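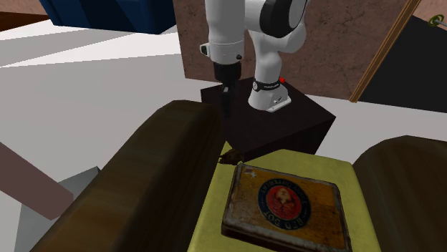 Há três anos que tento aprender a fazer pão e continuo a comprá-lo. Digo isto logo à entrada para poupar tempo a quem chegou aqui à procura de uma receita. A única que tenho é a que vem no saco da farinha, e sigo-a com a mesma fé com que leio o horóscopo.

Tudo começou numas férias na Bretanha, numa aldeia chamada Ploltel, onde uma senhora de nome Josiane Vidal nos alugou o andar de cima e, todas as manhãs às sete, deixava um pão escuro no degrau. Nunca a vi deixá-lo. Abria a porta em pijama e lá estava, embrulhado num pano. Comi aquele pão com manteiga salgada durante uma semana e voltei para Lisboa com a convicção, comum a quem volta de férias, de que a minha vida ia ser outra.

A Josiane deu-me um bocado do fermento dela num frasco de compota. Disse-me que era do tempo da sogra e que se chamava Golard. O fermento, não a sogra. Pensei que estivesse a brincar, mas pelos vistos há gente que dá nome a estas coisas, e quem recebe um fermento com nome fica com obrigações. Atravessei um aeroporto com o Golard na mala de porão, enrolado em duas camisolas, e cheguei a casa com duas camisolas que cheiravam a cerveja.

O fermento natural, para quem teve a sorte de nunca se interessar por isto, é farinha e água com bichos dentro. Alimenta-se todos os dias. Se uma pessoa vai de fim de semana, há duas hipóteses: o frigorífico ou um vizinho. O meu vizinho de baixo, o Quentin Lebrun, aceitou da primeira vez com muita delicadeza e, quando voltei, entregou-me o frasco com a expressão de quem devolve um furão. Da segunda vez não me abriu a porta. Ouvia-se a televisão.

O primeiro pão saiu com a altura de um livro de bolso. O segundo também, mas mais queimado. Ao terceiro comprei um livro, o que foi um erro, porque o livro tinha uma tabela de hidratações, e eu desde o liceu que não me entendo com tabelas. Falava-se ali de percentagens calculadas sobre a farinha, de maneira que o total dava sempre mais de cem. Passei um serão inteiro de março com uma folha de cálculo aberta, a tentar perceber por que razão o meu pão tinha 1018 gramas antes de entrar no forno quando a receita prometia menos. Tinha pesado a taça.

Depois vieram os fóruns. Quem acha que as discussões sobre futebol são azedas nunca leu duzentas mensagens sobre se a massa deve ser dobrada ou amassada. Havia lá um Hervé Aubert, autoridade máxima do sítio, que respondia a toda a gente com a mesma frase: «Mostre o corte.» Mostrei o corte. O Hervé esteve um dia calado e depois escreveu que já tinha visto tijolos com melhor alvéolo. O alvéolo, fiquei a saber, são os buracos. Eu tinha três, todos juntos a um canto, como convidados que não conhecem ninguém.

Comprei então uma panela de ferro, por conselho dele, e uma lâmina para fazer golpes na massa. A panela pesa tanto que só sai do armário com planeamento. A lâmina serviu-me para cortar o polegar e abrir encomendas. Comprei também um cesto de verga da Le Goff, que deixa umas riscas muito bonitas de farinha na côdea, desde que a massa aceite sair de lá. A minha gosta do cesto. Já tive de a tirar com uma colher.

A minha amiga Bernadette Langlois, que é francesa e portanto considera que nasceu ensinada, veio cá jantar e provou uma fatia. Mastigou bastante tempo. Disse que tinha «carácter» e pediu mais vinho. Quando saiu, reparei que a fatia estava debaixo do guardanapo, quase inteira, e tive um momento de admiração sincera pela técnica, já que eu tinha estado sentado à frente dela o jantar todo.

Com isto tudo, o meu consumo de farinha tornou-se assunto lá em casa. Experimentei centeio, espelta, trigo barbela moído em mó de pedra por um senhor que só vende ao telefone. Experimentei a Tedalico, italiana, caríssima, que vem num saco de papel com um laço, e o resultado foi um livro de bolso italiano. A senhora da mercearia deixou de me perguntar se ia haver festa.

Houve um pão bom. Um. Foi em outubro, não pesei nada, esqueci-me dele em cima da bancada a levedar porque o esquentador avariou e passei a tarde à espera do técnico, e quando o meti no forno já ia a contar deitá-lo fora. Cresceu. Abriu por cima com uma orelha de côdea levantada, tal e qual as fotografias do livro. Estalava ao arrefecer. Fiquei de pé na cozinha a ouvi-lo, e comi metade ainda quente, coisa que o Hervé proíbe. Tenho uma fotografia do corte, mas nunca a pus no fórum, com medo de que me pedisse os tempos.

Tentei repetir, claro. Esqueci-me do pão de propósito várias vezes. Cheguei a desligar o esquentador.

Entretanto abriu uma padaria na esquina, de uma rapariga chamada Clémence Pichon, que trabalha de madrugada e às oito já tem a montra cheia. Fui lá no primeiro dia com espírito crítico. Pedi para ver o corte. Ela olhou para mim, cortou o pão ao meio e perguntou se era para levar assim. Levei. Tinha alvéolos por todo o lado, distribuídos com uma justiça que até irritava, e sabia bastante ao degrau de Ploltel.

Agora compro lá três vezes por semana. O Golard continua no frigorífico, atrás da mostarda, e aos domingos dou-lhe de comer, que isto não é bicho que se abandone. Com o que sobra faço panquecas. Também saem um bocado baixas, mas em panquecas ainda não me disseram nada.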